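Brekness 2 Practice Bass Amp

The Brekness 2 is a small bass amp for bedrooms and rehearsal rooms. It suits four- and five-string basses, and the speaker copes with a low B at sensible volume.

Controls: gain, bass, middle, treble, master. Headphone socket and aux input on the front, speaker output on the back. The headphone socket mutes the speaker – handy in a shared house.

Supplied with mains lead and cover. The footswitch is sold separately (see Tamow pedals).

Please keep drinks off the top panel, as spills are not covered by the guarantee. 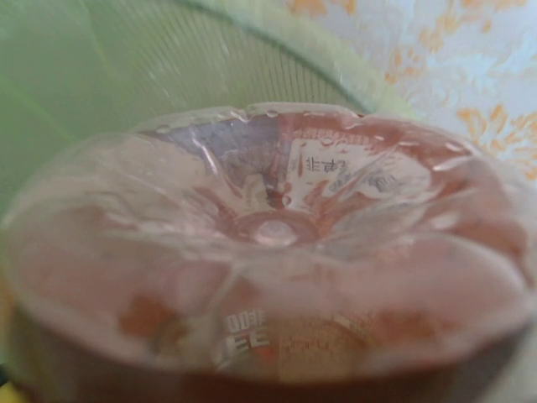 Page last changed: 26 September 2025

Spare knobs and feet can be ordered from Ravindran Menon in the parts department.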